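Friday, late, and my back hurts from leaning over the bench at Gristitz all evening. I got there before seven with a bag of chips and a head full of plans, and of course the first hour went on cable routing, because the wrist cable on the arm kept snagging every time joint five rolled past a certain point. I ended up giving it a bigger loop and one more tie, and it ran a whole sweep without catching. Then I did it again just to enjoy it!

The big news is that Joo (yes, the arm has a name now, it won the vote at the workshop, I wanted something else and lost) is finally talking to the new control code. I've been calling that part Hadach in my notes, and it's the third rewrite. The first two were so slow to answer that you could push a key and go think about dinner. This one sends a new target every 40 milliseconds and you can feel it. I nudge the lever and the arm just goes. I was grinning like a kid.

So tonight was the first session with real stuff on the table instead of foam blocks. The plan is that it should be able to tidy up: fruit on the plate, can out of the way, things in the basket, that kind of thing. I'm driving it by hand for now and saving every run, and later the code gets to learn from my runs, bad habits and all. Being me, I skipped the easy things and went straight for the green basket and the black gridded rack. The can and the banana can wait their turn.

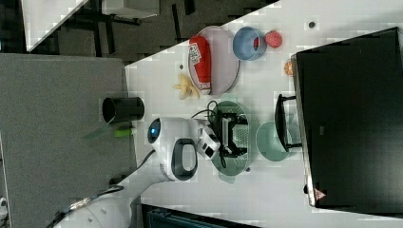 Grarnar wrote back on the build log while I was still there, asking why I'd start with anything that has holes in it, when the fingertips will find a gap every single time and the approach has to be dead straight or it hangs up on a bar. Do the ball first, was the advice, then the can, and leave the rack until the grip force is sorted out.

Which is fair, and I typed a long answer and then deleted it. My thinking was that if the straight-down approach is bad I want to know now, before I've got a pile of saved runs with a bad approach in them. But I did go and look at the grip settings after reading that, and I had the speed limit on the fingers at 3000 when the last good value in my notebook was a lot lower. No idea when I changed it. I put it back and wrote it in the notebook in pen this time.

By the end I had 9 runs saved, and 3 of them I'd keep. The rest have me wobbling around over the basket like I'm threading a needle on a bus. The wrist view helps more than I thought it would, especially when the arm blocks my own line of sight, but I keep forgetting to look at the monitor and leaning over sideways instead. Hence the back.

Stuff for next time: softer pads for the fingers, move the monitor back a bit so I get more table, find the short hex key (it was in my hand at eight o'clock, I swear). And do the ball first, okay, fine. I also want to try slowing the last inch of the descent in code so my thumb doesn't have to do it.

Ate the chips in the car. Going to bed.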